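Padlock night, build log again

June 12, 2022

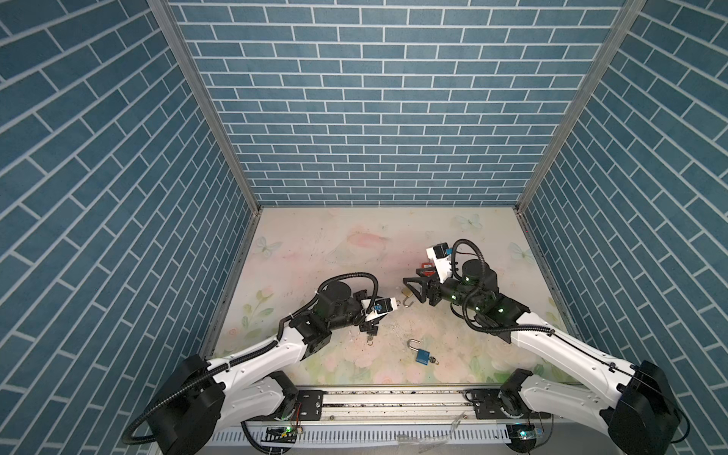 Both arms over the butterfly floor, brass lock and the blue one both open.

Quick one, I have to be up early. Moved the whole cell over to the back bench at Brudorstead last week and only now got both arms talking on the same controller again. One bad crimp on the right side. Took me 2 evenings to find it, of course it was the connector I'd already "checked".

Padlocks are the job for now. Pick up a lock, hand it across, put it down where I asked. Small ones are a pain, the body is fine but the shackle swings and then the fingers close on nothing. Blue one is the best behaved so far. Brass one is so small, I keep wanting to cheat and buy a bigger one.

Wrist cables: still not happy. Left loop drags when the elbow folds all the way in. Tried a longer loop, then it catches teh camera housing. Might clip it halfway down the link and see.

Brick walls stay, so does the flower floor. Floor is getting scuffed in the middle and I need to wipe down the front rail, its filthy.

Log says 1,798 moves since the rebuild, 131 of them flagged as drops. Most of those are me with the grip force set too low. Raised it 3 steps tonight, will run the same set again before I touch anything else.

Todo: cable clip, new finger pads from Dratach if they ever ship, lid for the cable trough, label the spare power supply. More when the pads get here.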